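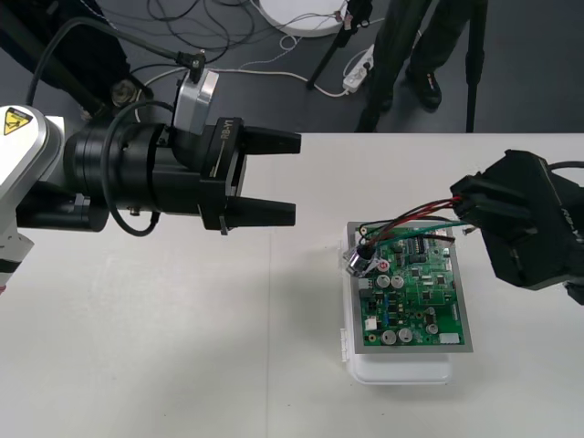
4. Boards, Looms and the Height of the Work

3 April 2025
By Noelia Palacios and Alun Parri
Last updated: November

I'll own up to a bias before going any further. I came into this study thinking the hard part of plugging a loom into a control board was the plug, and I spent most of my first month at Hasosholm measuring plugs. Alun kept telling me to look at the wires instead, and he was right (he has been very gracious about it, mostly).

A loom of red, black and green wires has opinions of its own. It remembers the bag it was coiled up in, and when you lift one end, the rest of it shifts around somewhere else on the table. On a densely populated board that matters a lot, as a wandering tail can lie across a header or hook itself behind a capacitor, and then you're fishing it out before you've plugged in anything at all. We logged 1,265 connections over the whole project, and in our notes the word "tail" comes up far more often than the word "plug".

We also raised the work. Our boards sit on a white plastic support on a white table, which gives the wires somewhere lower to go. I had pushed for a coloured mat at the start, thinking it would make loose ends easier to find, but plain white did the job just as well. The black wires show up beautifully on it, and so do the red. The green ones are easy to see on the table and a right nuisance once they cross the board, where green on green makes you look twice.
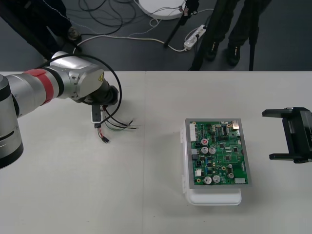 The other thing I got wrong was where to start. I used to pick whichever connector was closest and work my way across the board. Yuzuki Morikawa, who ran the Amrani trials with us, prefers to look at the tall parts first and plan a path for the wires that keeps clear of them. Silver electrolytics stand up like little grain silos, and a loom that has to climb over one will pull on its plug forever after. We tried it her way for 23 boards and I haven't gone back. It's slower at the beginning, I'll admit, and my first few were painful to watch!

White connectors near the corners turned out to be the friendly ones. The wires can drop straight off the edge of the board and down to the table, and you get a clear approach from outside. A header running along one side is nearly as good. Anything in the middle, hemmed in by taller neighbours, we left out of this section and cover in Section 5, along with Teguh Raju's notes on labelling.

Figure 4. Control board with a grey metal border, raised on its white support on the tabletop. A white multi-pin connector runs along the upper left edge, and thin red and black wires trail toward the board.

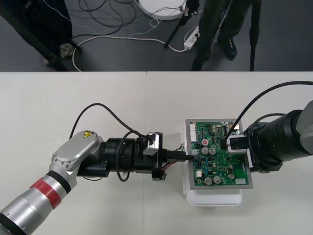
Does the height of the support matter much?

Less than we expected, as long as there is some. We tried 15 millimetres and went up from there, and the big improvement came from getting the board off the table in the first place. After that it was mostly a question of what felt comfortable to reach.

Contact: Noelia Palacios, Plosero Bench Studies, Hasosholm | © Plosero | Back to top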